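Yiran Hao
@yiranhao_fixes

Thread on front loader door seals, prompted by the third neighbour this winter to tell me their machine "eats" dark clothes. Mine is a stainless front loader, second-hand, bought through Lodhi. The notes apply to most of them.

2/
The seal is the grey rubber gasket between the door opening and the drum. It has a fold in it. The fold collects water, lint, coins, hair ties and the occasional sock. If clothes come out with grey smears, check the fold before you blame the detergent.

3/
Procedure. Machine off, drum empty. Pull the lip of the gasket towards you with two fingers and work from the top down both sides. Most of the muck sits at the bottom, where the drain holes are. Wipe with a damp microfibre cloth. No bleach on the rubber unless the manual permits it.

4/
Then the glass. The door bowl pushes into the drum opening to keep the load off the seal. A film of softener residue on the bowl leaves a tacky ring where it meets the rubber. Warm water, a drop of dish liquid, dry it with a tea towel.

5/
Loading. I keep a board at drum height in front of the machine and put the load on it first. It catches what would otherwise be dropped on the floor, and it makes me look at each piece before it goes in. Pockets, zips, tissues.

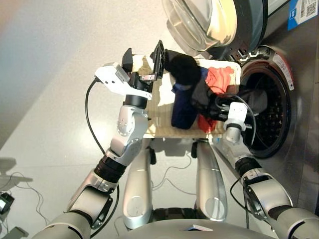

Darks and the red-orange one, at the drum.

6/
On colour. Navy and black go together without argument. Red goes in with them only after it has been through a few washes by itself. Test: damp white cloth, press on an inside seam for a minute. Any pink on the cloth and it waits.

7/
Put things in one at a time and opened out. A bunched garment stays bunched, and the middle of it gets very little water movement. Long sleeves and trouser legs wrap around everything else, so I alternate long and short pieces.

8/
Fill level. Drum loosely full, with a hand's width left at the top. Overfilling presses cloth against the seal and the door bowl. Underfilling is also poor: one heavy wet item cannot balance itself and the spin cuts out.

9/
Before closing the door, run a finger around the rim. Any bit of cloth caught between bowl and gasket will be pinched for the whole cycle. You get a worn line on the garment and, eventually, a leak. I have replaced one seal for exactly this reason and do not recommend the job. The spring clamp is the difficult part.

10/
Hauwa Olaniyan asked about temperature. Cold for darks, warm for towels, and a hot empty cycle once a month to clear the drum. If your machine has a drum clean program, use that. If not, the longest hot cotton cycle does the same work.

11/
Zixuan Zheng asked about leaving the door open. Yes, ajar, after every load, unless you have small children or a cat. A closed door on a damp seal gives you black spots by August.

12/
Detergent: less than the cap suggests. We have soft water here in Wakanmont and I use half. Suds still showing on the glass in the last rinse mean you are using too much. Next thread is the drain pump filter. Have a shallow tray and an old towel ready.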